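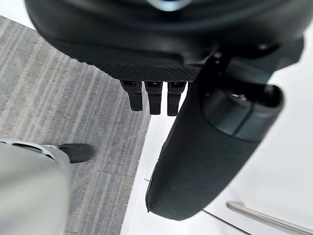
Search this site Enter keywords Go

Clenska open day: notes on the display kitchens

Noemí Zavala and I attended the Clenska open day in June to look at sink installations for the Stiner refit. Entry was from the Medrano side of the building. The program allowed 28 minutes for the kitchen section, and we used all of it on sinks and draining.

The worktops are white, one of them with gray veining. Both layouts noted here use a double basin in stainless steel with a tall chrome faucet at the back. A faucet on the center line can serve either side, but the neck has to swing clear of anything standing in a rack. Our draft places it to one side and should be revised.

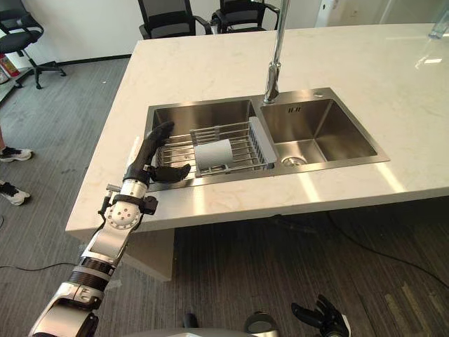 Wire drying rack in the left basin, with a white cup. Strainer in place on the right.

A basket rack placed inside the basin keeps drips off the countertop. It also takes up the basin floor, and set diagonally it can ride up on the divider. For Stiner I would specify the rack and basin together and check the internal length first.

The alternative is a rack that spans the basin from front to back. It is expandable, so the tolerance on basin depth is less critical, and the floor underneath stays accessible.

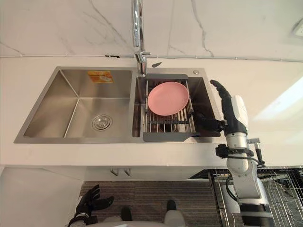 Spanning rack with a pink plate over the narrower right basin.

Unequal basins suit this arrangement: washing in the larger, draining over the smaller. Cable runs at the backsplash need to be settled before the countertop is ordered. Clenska will send rack dimensions to Noemí. The Cerkow samples were not on display.

Pierina De Luca

Last updated: 18/08/2026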